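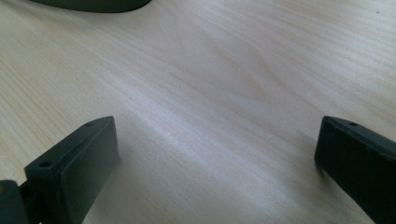
Workshop > Notebook > Finishing > Ash and pale woods

2023-09-19

Second round of the water-based finish trial on ash. Kwaku and I cut the test boards from the same plank this time, so the color ought to be comparable from board to board. Last round we mixed offcuts from Benddale with whatever was in the rack and could not tell the finish from the wood.

Sanding: 120, 150, 180, then water to raise the grain, left overnight under the fan, then a light pass by hand with 220. Dede wants to try skipping the 180. I left one board for her to do that way and wrote DA on the back in pencil. Do not plane that side.

Finish is the Lotent matte, the can opened for the shelf job. It had a skin on it. I strained it through a paint filter and it went on normally, but I would not use it on anything we are selling. Kobina is ordering a new can and will get the smaller size, as we never finish the big one.

Boards A and B: two coats by foam brush, straight from the can.
Board C: first coat thinned with a little water, second coat full strength.
Board D: dewaxed shellac first, then the matte.
Board E: bare, kept in the drawer as the reference.

Notes after the first coat. A and B went slightly gray when wet and came back as they dried. C took longest to dry and the grain stood up again, so thinning looks like a bad idea on ash unless we want to sand twice. D is clearly yellower than the others. Cecilia saw it before I said anything and asked if it was a different wood. It is a nice color but it is wrong for the Dusstead order, where they asked for the wood to stay as close to bare as we can manage.

Between coats I used a gray pad. Went through the edge on B at one corner. Ease the edges before finishing next time, not after.

After the second coat, A is the best of them. It still has a bit more shine at a low angle than the can suggests. Yaa thinks the matting agent had settled and I did not stir long enough. She is probably right, I gave it a minute at most. The next can gets stirred with a flat stick, scraping the bottom, and again halfway through the job.

Random orbit marks: none on A that I can find with the raking lamp. Some on D, near the end where the disc was worn out. I had the sander at full speed the whole time. The old note on the wall says up to 3,000 per minute for the final pass, and I have no idea who wrote it or for which machine. Leaving it up until someone checks.

Shop air was dry all day. Dust was bad in the afternoon while Kobina was running the Nyarko panels through the saw, and there are nibs in the second coat on C. Finish in the morning or hang the sheet across.

Yellowing: A and E go half covered on the south window sill until November. Black card over the left half, taped on the back only. Please do not move them to water the plants.

To do
- Dede's board, same schedule as A, new can
- try 800 paper on the cured surface of A, one end only, to see if it dulls evenly or just scratches
- ask Lotent whether the hardener changes the color
- new discs, we are nearly out of 220
- cup of water ring test on A once it has had its full cure. Coffee too.

Kwaku has the offcuts from this plank under the bench. Keep them together, we need the same wood for round three.

Filed under: finish trials, ash, water-based

Contact the workshop | © 2023 Workshop Notebook | Back to top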